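3.2 Table Layout and Recording Rules

Before a shift, operators clear the walking area beside the table and agree on who holds the stop button. At Wiltbridge this check takes 2 minutes.

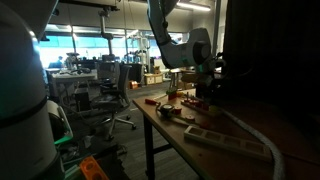

Cables are the usual fault. The rule asks for a fixed route – taped where people walk. 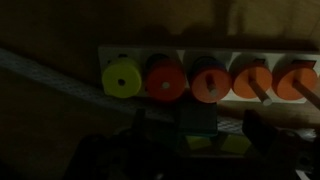
Wrist views are reviewed separately, and a run is kept only if both reviewers accept it. Of 91 runs, 41 were kept under the first draft.

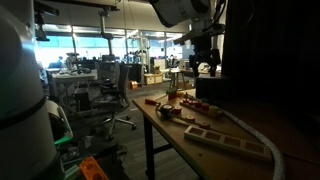 Loose parts may stay on the table between runs, but their positions must be logged.

Figure 4. Work at the shared table.

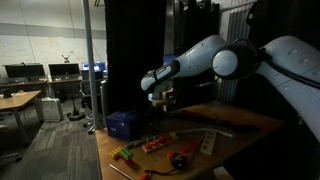 Tiruwork Hadgu
Safety lead, Laxdal

The second draft drops the joint review and limits a session to 20 runs.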